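March 25, 2025

Tulips again! I know, I know, I said last year I'd branch out, and I did stand in front of the ranunculus for a good while this morning with my purse out, but then there was the bucket of red ones by the till and that was that. Red tulips in March. I'm a simple creature.

It was the stall at the bottom of Mesmont Road, the one that moved up from the old market after the roadworks. They had yellow ones too, and some frilly pinky-orange things with a label saying they were parrots, which looked as if they'd been through a mangle (I rather liked them, but they were nearly twice the price and I'd already spent too much on compost). The girl wrapped mine in brown paper and I carried them home on the bus with the heads down, the way my grandmother always did. She swore it kept them from snapping. I've no idea if that's so but I'd feel I was being rude to her if I did it any other way.

Very full bus. A man with a cello. I stood all the way from Rivas Corner with the tulips clamped under one arm and a bag of potatoes cutting into the other hand, and I was so pleased with myself I didn't mind a bit.

So, the vase business. I've been going back and forth on this for weeks. The glass one Mum gave me has a green tidemark I can't shift, not with rice, not with vinegar, not with those denture tablets everyone goes on about. (I used four. The bathroom smelt like a dentist's and the tidemark is still there.) The white jug is lovely but it's too wide in the neck, and tulips in a wide neck just flop outwards and lie there like teenagers on a sofa. What they want is something straight and fairly tall that holds them up by the shoulders for the first couple of days, and then they can do their wandering about.

Hence the dark grey one! It's a plain cylinder with fine ribs running down it, and I keep wanting to stroke it as I go past. I got it in the Plurnia sale back in August and it's been sitting in the cupboard over the fridge ever since, waiting for something to be put in it. I'd nearly given it away twice. I'm so glad I didn't, because dark grey with red is just right, a bit serious, a bit like a good coat with a loud scarf.

Tulip notes, mostly for myself as I forget every single year:

Cold water, and not much of it. A few inches. They drink like anything, so it needs topping up every day, and I always fill the vase to the brim the first time and then wonder why the stems go soggy.

Trim the ends straight before they go in, with a proper sharp knife and not the kitchen scissors, which squash them.

Take off the lowest leaves but leave the rest. I stripped the lot one year and they looked plucked.

Not next to the fruit bowl. Bananas finish them off.

Not on the radiator shelf either, you wally.

I still haven't decided where they'll live. The white table is the obvious place, everything shows up so well against it, and red on white is cheerful even on a day like today when it's been the colour of dishwater outside since breakfast. But then we eat at it, and there'll be petals in the butter by the weekend. The hall would be nice for people coming in, only it's dark and I'd be the only one who ever noticed them. The bedroom windowsill gets the morning sun and they open much too fast there. Last spring's went from tight little eggs to flat on their backs in two days, with all that black dust down the paint.

I think the table will win. It usually does.

I did look up the bulbs while my soup was heating, thinking I might grow my own for once. Kireck (that's the nursery with the nice paper catalogue, the one I read in the bath) do a sack of 400 for naturalising, which made me laugh out loud, as I have two window boxes and a cracked sink. They also do a bag of 55, which still seems a lot of tulips for a sink. But it would be rather grand, wouldn't it? You put them in late, when it's properly cold, and then you forget all about them and they come up as a present. I've turned down the corner of the page. I've turned down a great many corners in that catalogue, mind you, and so far I've bought one fork.

What else. The potatoes are sprouting, so it's mash tomorrow and probably the day after. I mended the drawer that sticks by rubbing a candle along the runners, and now it flies out and hits you in the stomach. I washed the kitchen curtains and they've come up a completely different colour from the one I'd been telling people they were. And I've got a third of the way through the big library book, which is due back soon and which I don't think I'm going to finish, although I feel I owe it something after lugging it up that hill.

I want to get some more of the same next week if the stall's still there, perhaps two bunches, as one always looks a touch thin once they've spread out. And I must ask about the parrots. If they've come down in price I'm having them, mangled or no.

Right, cup of tea, and then I really must do something about that compost, which is still sitting in the hall where I dropped it.

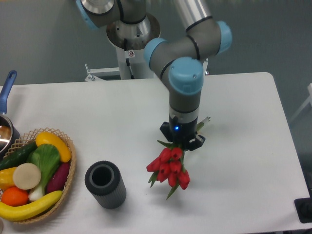
Red tulips and the grey ribbed vase, on the white table.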